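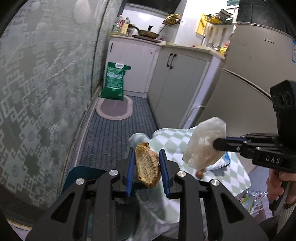

Bread-like piece of food between the blue pads of a hand-held gripper.

Replacing the Platen Roller on the Kakell 844 Label Printer

Applies to: all Kakell 844 units with the tear-off front. Units with the peel-off front use a different roller and are covered in a separate procedure.

Replace the platen roller when the print shows blank bands at a fixed spacing, when labels drift to one side after the guides have been set, or when the rubber is cut or flat in any spot. Clean the roller first. Adhesive on the rubber gives the same banding as wear.

Tools and parts

Platen roller kit (roller, 2 bearings, drive gear, retaining clip)
No. 1 Phillips screwdriver
Small flat-blade screwdriver
Lint-free cloth and isopropyl alcohol

The retaining clip is in the roller kit but can also be ordered separately. The drive gear from the older Pendel kit has 23 teeth and will fit the shaft, but it feeds short. Do not use it.

Removing the old roller

1. Turn off the printer and unplug the power cord. If the printer has been running, let the printhead cool.
2. Open the media cover. Remove the labels and the ribbon.
3. Turn the head latch to release the printhead, and raise it until it locks.
4. Remove the two screws from the front plate and lift the plate straight up. On early units the plate also has a tab on the left side. Press the tab in with the flat blade.
5. Pry the retaining clip off the gear end of the shaft. Keep a finger over it — it is under slight tension.
6. Slide the gear off the shaft. Note which side of the gear faces out.
7. Rotate both bearings toward the front until the flats line up with the slots in the frame. Lift out the roller and bearings together.

Installing the new roller

1. Wipe the bearing slots with alcohol and let them dry. Do not oil them.
2. Push one bearing onto each end of the new shaft, flange inward.
3. Lower the roller into the slots and rotate the bearings toward the rear until they click.
4. Fit the gear and the new clip. Do not reuse the old clip.
5. Turn the roller by hand through one full turn. It should move evenly with the printhead raised.
6. Refit the front plate and load media.

After installation

Run the media calibration from the setup menu, then print 30 test labels at the normal speed. If the banding is still there at the same spacing, check the drive belt tension. If the spacing has changed, reseat the bearings.

Procedure written by Kwame Abugri, revised August 2019. Step 4 of the removal section corrected by Nokuthula Venter.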